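Workshop & Classroom / Electronics Practice / Boards in Trays

Search our shop... All categories Go

Sidgate Practice Board in Tray, Part 2923

A green circuit board in a gray tray, built to be handled badly by people who are learning to handle things well.

Most circuit boards arrive with a list of what they can do. The 2923 has a short one. It won't run a washer, open a garage or tell you the weather. It has never been asked to. What it will do is sit on a bench and let you plug things into it, pull them out, plug them in again the wrong way, mutter, and do it properly. We sell a surprising number of them.

The board came about when we were packing spares at Nalgate and noticed how many good boards came back with nothing wrong except a bent pin. All of that damage was done in the first week by somebody new, in a hurry, with a connector that would have gone in perfectly well the other way up. It seemed kinder to everyone to sell a board with no career to ruin.

So it's a full-size, fully crowded board. Earlier practice boards (ours included, we'd rather not discuss Part 1152) were very clean and very roomy, with a couple of polite connectors standing well apart like guests at a wedding who haven't been introduced. People got quick on those and then met a real board and found that the plug they wanted was behind a capacitor. On the 2923 the plug you want is often behind a capacitor.

What's on it

The green side is busy. There's a row of white terminal blocks along one edge with a lot of small slots in it, headers for the wire bundle, silver capacitors standing up like little oil drums, and black chips scattered in between. The mounting holes have gold rims. They serve no higher purpose, but customers do mention them.

All the parts are real parts, soldered down. None of them is connected to a supply, and there's no way to connect one that we'd want to hear about. Please don't look for it. The 2923 is for fingers, pliers, tweezers and anything else you use to put a connector where it belongs.

The tray

The tray gets its own section since it's what people write to us about. It's gray, it's shallow, and it has a rim. You can pick the whole thing up by the sides without touching the board, and that alone puts it ahead of the sheet of cardboard you've been using.

It'll sit flat on a table, and the underside is smooth, so it can be turned and slid while you work. If you want it to stay where it is, use a mat or a strip of tape. We tried little rubber feet for a while. They were excellent feet, and they came off in the mail.

You can also set the tray up on a box to bring the board closer to your face. Anybody over a certain age will understand. Let the front of the tray hang over a bit if you like to have the wires drop straight down, but keep most of the weight on the lid, and don't use a box with a handle on top. It'll rock, and you will blame the tray.
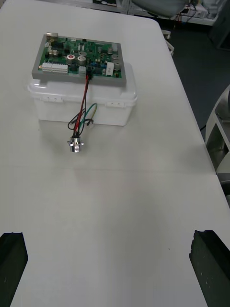 Raised on a lidded storage box, with the wires hanging over the front. 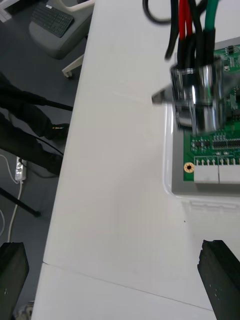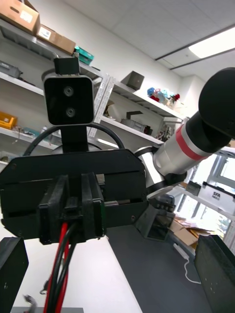
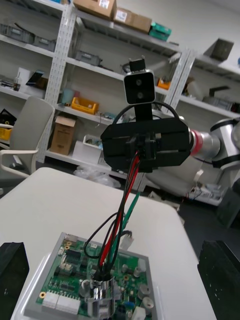

In this last one the tray is flat on a white tabletop.

The wires

Every 2923 comes with a Pitura bundle, packed separately and coiled more neatly than you'll ever coil it again. Loose wires are part of the exercise. A stiff, tidy cable more or less finds its own way, and you learn nothing from it except that you like stiff, tidy cables. The Pitura wires flop. They lean on the board, they catch on the rim, and they swing round at the last second to hide the pins you were aiming at.

Hold the plug and leave the wires alone. That's most of the lesson, and we've just given it away for free on a product page. If you pull by the wires, one of them will come out of its plug sooner or later. You can push it back in with a small flat blade. After the third or fourth time you'll start holding the plug.

Replacement bundles are sold as Part 1816. Schools buy them with every board. Hobbyists buy them a month afterward, with a note saying the first one was faulty.

Setting up

Clear a piece of table bigger than you think you need. A white or pale surface is best for this sort of work, purely for the sake of dropped parts - a black screw on a white table is a small annoyance and a black screw on a dark table is a missing screw. If your table is made of two sections pushed together, keep the tray off the seam.

Get your light from the side if you can. Straight down, it bounces off the tops of the capacitors and leaves you squinting. From the side you get shadows between the pins, and the shadows tell you how deep the socket goes.

Put the tray down so the edge you're working on faces you. It sounds too simple to print, and yet we've watched grown adults reach all the way over a board to plug in something at the back, sleeves dragging across the lot, when the tray could be turned around with one finger.

Line the plug up above its header first, and stop. Look at it from the front and then from the side. Then press, evenly, with no rocking. If it doesn't want to go, it's either upside down or one row over, and more force will only make that permanent. To take it off, go straight up. Wiggling is allowed. Levering is how the Nalgate spares ended up in our returns bin.

Looking after it

Dust it with a soft dry brush. Old paintbrush, makeup brush, whatever's nearest and clean. No water, no spray, nothing with a lemon on the label. If pins get bent, straighten them with fine tweezers a little at a time, and accept that a pin that's been bent and straightened often will one day leave you. The board will still be useful with a pin missing. It has no feelings about it.

Store it level, in its tray, with nothing on top. Take the bundle off first. A board put away with the wires attached will be picked up by the wires - we don't make the rules.

We don't recommend stacking trays with boards in them. The capacitors are taller than the rim and will lose the argument. Empty trays stack nicely.

What you get

One practice board, fitted in its gray tray. One Pitura wire bundle. One folded sheet of instructions in English, covering the same ground as this page with fewer opinions. The storage box isn't included, nor is the table. Someone did ask.

Boards are made up for us by Murín in batches of 100, so small differences turn up from one batch to the next. A part may be marked differently or sit a hair to the left. If you need several that match, for a class say, order them together and tell us in the notes. We'll pull them from the same carton. If you order them one at a time over a winter we can't promise anything, and your most observant student will let you know.

Things people ask

Can it be fixed to a wall? The tray has no hanging holes. You could drill some. We'd sooner you didn't, but it would be your tray by then.

Will my own plugs fit? Maybe. If they're a common size and you're careful, there's a good chance that something on the board will take them. Send us a note with the pin spacing and we'll check before you order. "The usual kind" isn't a pin spacing.

Is the tray sold without the board? Yes, as a spare, in gray. There's no other color. We looked into a cheerful orange one and the sample made everything on the bench look guilty.

Can I solder on it? You can, and it'll take the heat about as well as any board does. Take it out of the tray first. The tray won't take the heat, and we have one on the shelf here with a dent the shape of an iron to prove it.

My child wants to use it. Lovely. It has small parts and pointy bits underneath, so it's for older children with somebody at the table. They tend to be better at it than you are, so perhaps practice beforehand.

Does it come in a smaller size? Not at present. A smaller one has been promised for February, though we haven't said which February.

Shipping and returns

We pack each board in its tray, with card over the top and paper round the sides. Open the carton with the arrow pointing up. If the board has come out of its tray in the mail, it can usually be pressed back in by the corners, but tell us anyway, as we like to know how the carton's holding up.

Unused boards can come back for a refund. So can boards that reached you broken. Boards that reached you whole and were then thoroughly practiced on are yours to keep, and we'd say they're doing what they were bought for. Spare trays and 1816 bundles can be added to the same parcel at no extra postage if you ask before it's sealed.

Page updated 19 April 2023. Drawing of the connector layout available on request from the Sidgate parts desk; please quote 2923 and say whether you'd like it printed full size.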